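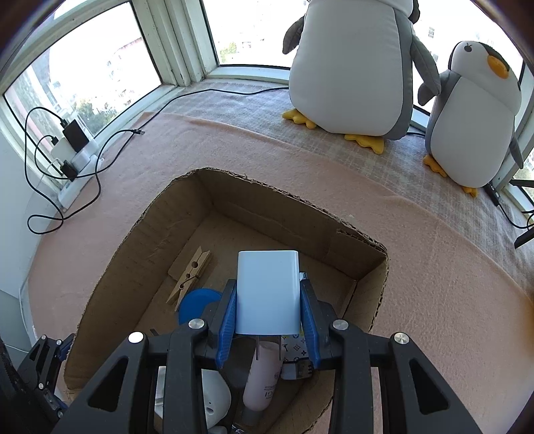

Pauline Kershaw told me before I had my coat off that a swap fair lives or dies by its odds-and-ends box, and that the one at Harasym was the best in the county.

9/18/21 — By the Navach Weekender desk

I had driven 188 miles, so I wanted her to be right. The main hall at Harasym was all lamps and bread machines, and I got through it in 10 minutes. The window ledge took me the rest of the morning.

The ledge had a pink fleece blanket on it, a cardboard box with badly torn edges, and a pair of plush penguins on a plaid cloth. The rule is one thing in, one thing out. In the box I found a clothespin, a round blue lid that presumably has a jar grieving for it somewhere, and a pink cosmetic tube. I put in a Joltport key ring and spent far too long weighing up the clothespin.

Pauline says the April fair is bigger — seven ledges, if the Beduveck people bring theirs. Entry was two dollars, tea included, and the tea was worth most of that.

I took the lid.

We use cookies to improve your visit. Accept | Manage settings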